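Sonside Tabletop Pack: Marker and Pen Cup

Product page | Simulation packs | Accessories | Support

The Marker and Pen Cup pack is a ready-made simulated task for teams that collect demonstrations for manipulation policies. It loads into the Sonside collection software and gives an operator one job: pick up a marker from a desk and put it in a pen cup. It is sold as a single download and includes the models, the task script, the camera presets and a starter set of recorded demonstrations.

We build our packs around short jobs that a new operator can learn in one sitting. This one is a good first purchase for a lab that has a simulator running and has not yet collected much data of its own.

What is in the pack

Marker model, white barrel with a red cap. The barrel carries no print.
Pen cup model, black, open top.
Table model with a reddish-brown wood finish, and carpeted floor.
Camera presets, 2: wrist and overhead.
Starter demonstrations, 341, all completed and checked.
Task script with start, success and timeout conditions.
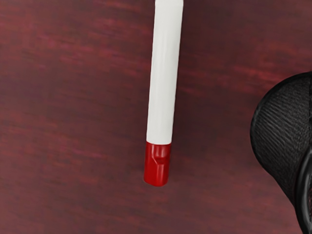

Every demonstration is stored with joint positions, gripper opening, the operator's commands and the image streams from both cameras. Time stamps share one clock, so there is no separate alignment step. Files are written at the end of each episode – if the operator stops early, the partial episode goes to a separate folder and can be kept or deleted later.

Object positions are drawn fresh at the start of every episode. You can set the size of the area the marker may land in, the range of angles it may take, and how close it may be to the cup. The cup can be held in one place or moved along with the marker. We suggest holding it still for the first few sessions and widening the ranges once your operators are comfortable.

Input devices

The pack works with any controller the Sonside software already supports. Most customers use the Jurnham hand controller, and the default button layout is written for it. Keyboard control is included for testing but is slow, and we don't recommend it for collecting training data. If you use the Ziltik leader arm, install the arm profile first and run its calibration before opening the task.

Resetting and labeling

One button resets the task. A second button marks the episode as failed, which keeps it in the data set with a failure label. Some training methods can use these, so the software never throws them away on its own. Operators can also add a short text note, for example "dropped, second grasp" or "missed cup."

The success check looks at two things: the marker is inside the cup and the gripper has let go. Both must hold for 5 seconds. You can shorten this in the task script, but very short values will pass episodes where the marker tips back out.

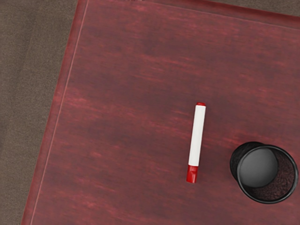
Changing the look of the task

Table finish, floor, lighting and object colors can all be swapped from the settings panel. Your own textures can be added as ordinary image files. Changes to appearance do not touch the recorded motion, so an existing set of demonstrations can be played back and rendered again with a different table or different light. Allow plenty of disk space if you plan to do this for the whole starter set.

Changes to size or weight are a different matter. Those affect contact, and old demonstrations may no longer succeed on playback. The software runs the success check again and lists the ones that fail.

License and ordering

The pack is licensed per site, with no limit on operators. Data you record with it belongs to you. Order number 1997, available from Sonside directly or through Wilczyńska for customers who prefer a local invoice. Updates are free for registered sites and appear in the download area. The next one, planned for January, adds a second cup shape.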